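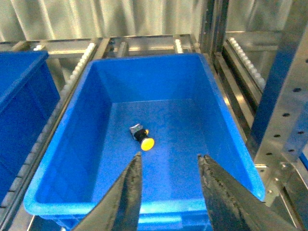
Suncombe blue bins and flow rack – sizes, fit, cleaning

By Rhona Crichton, January

Quick one this month, we're busy. Restock is in on the Suncombe blue bins, large and small, plus the rack parts that go with them. Same bins as last year. Same blue.

What you get

Plastic bin, open top, thick rolled rim, flat floor. Walls taper a bit so empties nest. Large one has ribs on the front wall and a recessed grip under the rim – fits a gloved hand, we checked. Good for control panel parts: pushbuttons, contact blocks, lamp holders, anything that rolls off a bench. The blue floor helps more than you'd think, a yellow or red cap shows up right away. Grey contact blocks too, mostly.

Large bin holds 5 kilos of small parts without the floor sagging. We've had people put more in. Don't send those back please.

The rack

Steel lanes with small rollers, a rail down the middle between bins, crossbar at the front. Large bins go side by side on the upper level. Small ones underneath, tipped toward you so you can see in without bending. Leave a finger of space between the large bins or they rub.

Small parts do get down between the rail and the rollers. Look in there before you reorder anything. 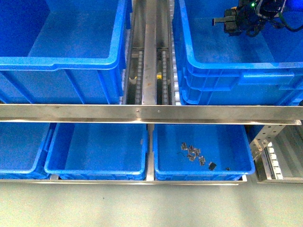 Fitting

Comes flat. Front beam first, then lanes, then rollers. Leave the screws on the beam loose untill the lanes are square, then tighten. Two people is easier. Hüsnü Bozkurt in our shop did one alone in 98 minutes but he's done a lot of them.

Ollside rollers fit the same lanes if you already have some. Tsakiris ones don't, too wide.

Cleaning

Warm water, dish soap, soft brush. Bins scuff on the inside, normal, doesn't hurt anything. Dust and grit collect on the floor of the bin – tip it out before loading, it gets into contacts. No solvents, they leave the plastic cloudy. 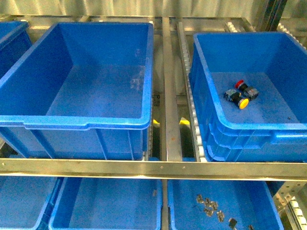

Ordering

Large bin is SC-170, small is SC-154. Sold singly. Labels not included, ask for the Graltix clip holders if you want them. Pick up at the counter or we ship. Rack parts ship seperately.

Comments

Phong La
Do the small bins fit the upper lanes or only the bottom?

Rhona Crichton
Bottom only, they drop between the rollers up top.

Nabila Soliman
Had four of the large ones two years, rims still fine. Wish they came in grey.

Sơn Trương
Found three yellow caps and a spring under my center rail after reading this. Thanks I guess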